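Gamage teleop set, PC assembly, README

Maintained by Vlasta Danko and Do-yoon Joo. First cut December 2020. Ask Vlasta about the data, Do-yoon about the loader.

What's in it

3,192 demonstrations of one arm putting parts in a desktop PC. All by remote control or by hand guiding, no scripted motion anywhere. 2,086 are remote, the rest hand guided. Field "mode" tells you which (remote / hand). Please don't mix them without looking first, the hand guided ones are slower and the force readings include the person pushing.

Tasks

cpu_place: pick CPU from tray, set in socket
cpu_lever: lever open / lever closed, two separate labels
ram_insert: stick from tray to slot, push till seated
hdd_slide: drive into the cage, rails already on

Every episode is one task. No full builds, we tried and operators got tired half way.

Setup

Tower on its side, panel off, parts tray on the left. Tray pockets are fixed relative to each other but the tray itself gets moved between sessions, so don't hardcode the pick poses. Fixed camera plus joint states, gripper width, wrist force. Calibration file per session, in calib/. Use the one with the matching session number, not the newest one.

Remote sessions: operator (mostly Ah-rin Yeon, Gonçalo Brandão on the later ones) drives the gripper with the Welell handset. Clutch button held = arm follows. Clutch events are logged, column "clutch". Long pauses are left in, trim them yourself if you want.
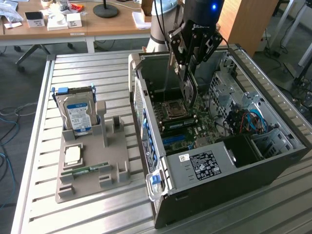
CPU, RAM stick and hard drive in the tray, socket empty, gripper over the board.

Labels

success: 1 or 0, set by the operator right after the episode. Dong-hyun Yoon rechecked the cpu_place ones from video and changed 31 of them. Old value kept in success_orig.
retry: 1 if the operator let go and re-grasped
note: free text, often empty, some of it in Korean

Failures are kept. Please keep them too, the Rarnix baseline does worse without.

Known problems

Force sensor drifts over a session. Zeroed at the start only.
Hand guided: the operators arm blocks the camera now and then, no flag for it.
ram_insert, early sessions: gripper width saved in meters, everywhere else mm. Loader fixes it, raw files dont.
Timestamps are from the control PC. Camera lags a bit behind, offset is in the calib file.

Loading

Unpack, point BUDAVUM_ROOT at the folder, run check.py first. It should say 3,192 episodes, 0 missing. If it says anything else re-download the index, not the whole thing.

Splits are in splits/, by session and not by episode. Don't reshuffle, neighboring episodes look nearly the same.

Todo

Korean notes to English (Do-yoon)
flag for blocked camera
hdd_slide needs more remote episodes, planned for January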